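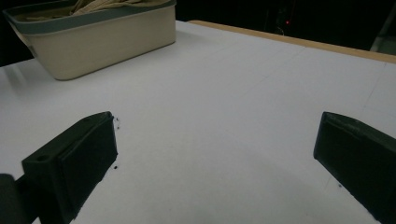 The white table, February.

Sunday, and I have the whole afternoon to myself, so I'm catching up on this diary before I forget everything. I've been terrible at it lately. I keep meaning to sit down after supper and then I'm asleep on the couch with my glasses on and a crick in my neck.

So. The choir. I did it! I went to the Movville spring sing sign-up and put my actual name on the actual sheet, in pen, under alto. I haven't sung in a group since high school, unless you count birthday parties, and I'm pretty sure I was asked to mouth the words at one of those. Pouran has been after me to come for ages. She got me at a weak moment in the parking lot at the grocery store, when I had two bags sliding down my arm and would have agreed to pretty much anything to get to my car.

First rehearsal was a lot. I thought we'd do some scales and have a cookie. Nope. Ynyr Lougher (he's the director, Welsh, very tall, wears the same green scarf indoors and out) handed out a folder so heavy I thought it was for the whole row. Then he said "page 7, from the top" and everybody just SANG. In parts! I stood there with my mouth open and I think one note came out, and it belonged to the sopranos.

Pouran was next to me and she is such a solid singer. I decided to do whatever she did half a second later, which worked fine until she stopped to cough. Then it was just me, all by myself, holding something that wasn't written anywhere. Ynyr looked over at our row and smiled in a very kind way and I wanted to crawl under the piano.

But then – and this is the part I want to remember – we did the slow one at the end. It's a lullaby, hardly any words, the altos mostly sit on the same few notes and hum. I could do that. I stopped worrying about the page and listened, and there was this moment where the basses came in underneath and I felt it in the floor, up through my shoes. I had goosebumps all the way to my ears. I drove home with the radio off so I wouldn't lose the tune, and I lost it anyway somewhere by the gas station.

I've been practicing every night. Mostly in the kitchen, some in the bathroom where I sound the best. I tried recording myself on my phone and playing it back and I do not recommend it. My voice on a recording sounds like my Aunt Bev calling the dog. I was so sure I was hitting the high part on the second page and I was nowhere near it, I was in a different neighborhood. Pouran says everybody feels that way and to try it sitting up straight with my chin down. I did and it helped a little, though I looked like a turtle in the hall mirror.

The breathing is what's getting me. Ynyr wants one breath for the whole first line of the lullaby and I run out right before the end every single time. I lie on the rug with a cookbook on my stomach and try to make it go up and down slowly, like he showed us. Fell asleep doing that on Thursday, so at least it's relaxing.

There's also the question of what to wear. The email says "black, comfortable, sleeves." I own one black dress and the last time I wore it was to a funeral and it has opinions about my hips now. I tried it on this morning. I can get it zipped but I can't breathe in it, and see above about the breathing. So I'm going to look for a skirt. Pouran has a black top she says would fit me, but she's a good bit smaller than I am and I think she was just being sweet.

What else. Called Mom. She wants to come to the concert and she wants to bring the neighbors, both sets, and she's already asking where to park. I told her it's a long way off and I might still chicken out. She said, "You will not," in the voice she used for piano lessons. She also reminded me that I quit piano, and that I quit clarinet, and the swim team, and that I hid in the coat closet before my own tap recital. Thank you, Mom! All true. She did tell me Grandpa used to sing tenor at church and would go around the house warming up before anyone was awake, which I never knew. I remember him whistling but not singing. I wish I'd asked him about it. I wonder if he ever ran out of breath on the long lines.

It snowed a little around lunchtime and then quit. I made the potato soup with too much pepper, and I ate it standing up, reading my music with the folder leaned against the bread box. Now there's a blob of soup on the lullaby. Right on the alto line, too, on the measure I always miss. I dabbed at it and made it worse. We have to turn the folders back in when it's over, so I guess I'll have to confess to Ynyr at some point. Maybe I'll wait until he's in a good mood, or tell him after the concert and run.

I do feel different this week, I will say that. I catch myself humming in line at the bank. I was in a bad mood all day Tuesday over that thing at work (not writing it down, I'm sick of it) and then I got to rehearsal and for a while I couldn't think about it even if I wanted to, there's too much counting. You can't stew and count at the same time. By the break I was laughing so hard with the other altos that I got the hiccups, and then I hiccuped through the entire second half. There's a woman at the end of our row who has been doing this for years and she passed me a peppermint down the line without even looking up from her music. I think that means I'm in.

Anyway, the light's going and I want to run the high part again before the people downstairs get home. I have to mark my breaths in pencil, call Pouran back about the carpool, and find out if that skirt place by the post office is open tomorrow. Also buy pepper – I used the last of it on the soup.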